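Robot Day at Marumau: What We Saw and How It Works

By Ermelinda Neves, for the kids' page 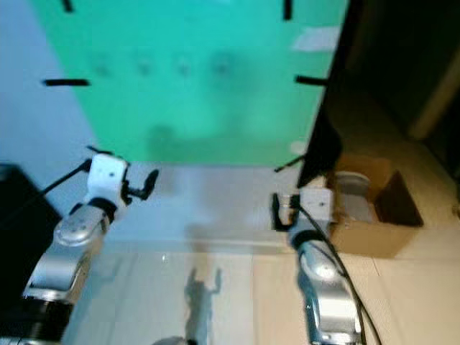 WHAT IS IT?

A robot with two arms. Its name is Nalik. Kids from the Trirkari after-school club went to see it at the Marumau workshop on November 8, 2022. Coats on hooks, phones away, off we went.

Nalik does not look like a movie robot. No shiny face, no laser eyes. The big parts are the arms. They are silver-gray and made in rounded pieces, a bit like your own arm: one piece, a bend, another piece. The black rings are joints. A joint is a place where something can turn. Your elbow is one. So is your knee.

HANDS, SORT OF

At the end of each arm is a white boxy wrist, and on the wrist is a black gripper. Gripper = robot hand. Only two fingers! Try picking up a pencil with just your thumb and one finger. Easy, right? Now try to tie your shoe that way. Not so easy.

In the picture the two grippers point at each other across the gap, over by the big green panel. Left one faces right, right one faces left.

WHAT ARE THE BLACK CABLES FOR?

Good question, and a girl in the front row asked it first. Cables on a robot can carry power, which is the electricity that makes motors go. They can also carry messages. "Open." "Close." "Stop right there." The cable needs a little slack so the arm can bend without pulling on it. Think of a dog leash that is to short. Same problem.

HOW DOES IT KNOW WHAT TO DO?

It follows instructions called a program. Somebody has to write the program, or show the robot the move and let it store the numbers. Nuno Carrilho does a lot of that at Marumau. He told us one move took him 200 tries in August and he ate a lot of crackers.

Robots don't get bored. They also don't get jokes. We tried 12 of them. Nothing.

IS IT STRONG?

Strong enough to pinch. Thats why there was a line on the floor for visitors and we stayed behind it the whole time. Even if a robot is sitting still, you don't touch it unless a grown-up who works there says OK. It can start moving with no warning and it won't say excuse me.

TRY THIS AT HOME

You need a friend, a spoon and a cup.

Friend closes their eyes. Friend is the robot. You are the program.

Say one small move at a time. Arm up. Stop. Left a little. Open fingers. Close.

Can you get the spoon into the cup? Took us ages. Somebody's spoon went under the radiator.

WORDS TO KNOW

Gripper: the part of a robot that grabs
Joint: a place that bends or turns
Program: the list of instructions
Slack: extra length in a cable or rope

Got a robot question? Write it on a card and put it in the box by the club door. Nuno says he'll answer the best ones, spelling doesnt count.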